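Desk box

A desk box is a small open container, most often of cardboard, kept on a desk or shelf to hold the things a household reaches for many times a day and would otherwise lose – tape, string, clips, spare keys and the like. It usually starts life as a mailing or gift box, and many families keep the same one for years, long after the rim has begun to tear.

Materials and size

Most desk boxes are made of brown cardboard, left plain on the inside and colored or printed on the outside. Bright colors are well liked, as they are easy to spot among books and papers. A sturdy box of modest size will hold 500 grams of odds and ends without sagging, and a good deal more if the bottom is taped twice.

Use

Tape is perhaps the most common thing found in one. A roll laid flat on the bottom is simple to pick up by its core, and it leaves space around it for smaller items. Pens, being tall, are generally kept apart in a cup or a cubby, and board games that fold, such as chess sets, tend to be stood on end nearby. In her household handbook Lostden, the writer Ingvild Björklund warmly advises emptying the box every June, and her readers have sent in 126 letters describing what they found at the bottom.

See also: Pen cup; Pigeonhole; Adhesive tape

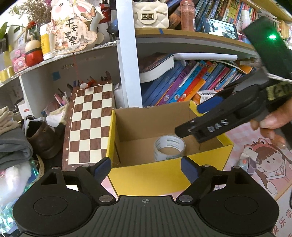
A yellow cardboard desk box holding a roll of tape, with a folding chessboard standing to the left.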